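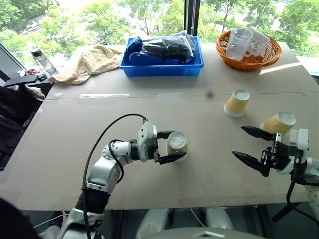 Chapter 6
Paper Cups and Other Nesting Ware: Handling, Stacking and Storage

6.1 Scope

This chapter deals with single-use paper cups in small service areas such as staff kitchens, meeting rooms and tea points. Bulk dispensing equipment is covered in Chapter 9. On completing the chapter, the student should be able to describe the parts of a paper cup, set out cups for service and return unused cups to a nested stack without damage to the rim.

6.2 Terms

The rim is the rolled edge at the mouth of the cup. The sidewall is the tapered body, which carries any printed colour or pattern. The base is the disc closing the narrow end, and it is set into the sidewall so that a short skirt of paper projects past it. Nesting is the placing of one cup over or inside another of the same taper. Cups of differing taper will enter one another but will bind or rock, and should not be mixed in one stack.

6.3 Orientation

A cup standing on its base presents an open mouth to dust. A cup standing on its rim is inverted: the base faces up, the wider end is in contact with the table, and the cup is harder to tip. Inverted placement is preferred wherever cups are set out ahead of use, provided the surface has been wiped down and dried. Leave a finger's width between cups that are to be lifted singly.

6.4 Grip

Hold the cup by the sidewall, below the midpoint of its height when inverted. The rolled rim stiffens the wall near the mouth, whereas the upper portion of an inverted cup is narrow and easily missed. Apply only enough pressure to prevent slipping. A creased sidewall will not nest squarely, and the cup should be discarded.

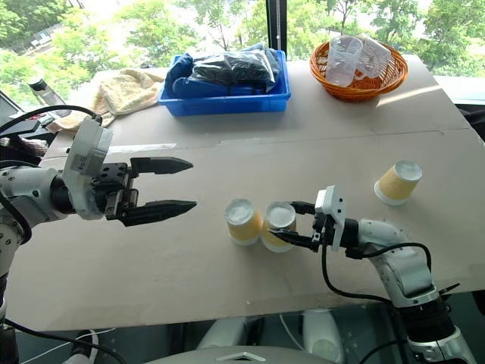

How high may an inverted stack be built on an open table?
Up to 22 cups, if the table is level and the stack stands clear of the edge. Taller stacks belong in a sleeve or tube holder.

6.5 Case material

The exercises in this chapter refer to the tea point at the Allis building, which keeps its cups in two sizes on separate shelves. Read the floor plan in Section 6.6 before attempting them.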